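3. Passenger Flows on the Sirnden - Jarnach Crossing
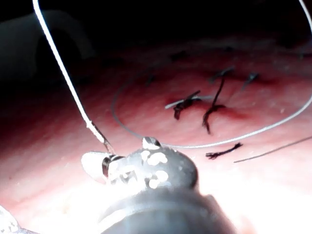 Figure 1. Gripper with domed head, metallic knob and projecting jaw.

The Sirnden - Jarnach crossing is the shortest of the sea routes considered in this study and the only one that operates in every month of the year. Two operators shared the route during the survey period. Gunnlaugsson carries foot passengers, cars and freight on the same vessels, while Niltico carries foot passengers and cars only. The timetables of the two companies are drawn up separately, and tickets issued by one are not accepted by the other.

3.1 Survey method

Passengers were approached in the terminal hall at Sirnden and on the open quay at Jarnach. The questionnaire asked for the place where the journey began, the final destination, the means of travel to the port, and the length of the stay. Persons traveling in a group were asked to return a single form. Truck drivers were left out of the survey, as their journeys are recorded in the freight returns discussed in Section 5. A total of 2061 forms were collected, of which 1130 came from passengers boarding at Sirnden. Forms that gave no final destination were kept in the sample but were not used in the analysis of onward travel.

3.2 Results

Most visitors who boarded at Sirnden did not intend to stay in Jarnach itself. They used the town as a gateway to the coast farther south and left the port by car or by regional bus soon after landing. Residents of Jarnach showed a different pattern. Their trips were short, often for shopping or medical appointments, and a large share returned on the same day.

The connection between ship and bus was the subject most often raised in the written remarks. The last southbound bus leaves Jarnach seven minutes after the scheduled arrival of the evening ferry, and foot passengers with heavy luggage reported that they had missed it. Several hotels near the quay appear to depend on this gap for part of their October trade - a point that local businesses also raised during the interviews.

Differences between the two operators were small. Niltico passengers were more likely to have booked in advance, and Gunnlaugsson passengers were more likely to bring a vehicle. Travelers on both lines gave price and departure time as the main grounds for their choice, and few mentioned the comfort of the vessel. The effect of departure time on the choice of port is taken up again in Section 4, where the longer crossings are compared.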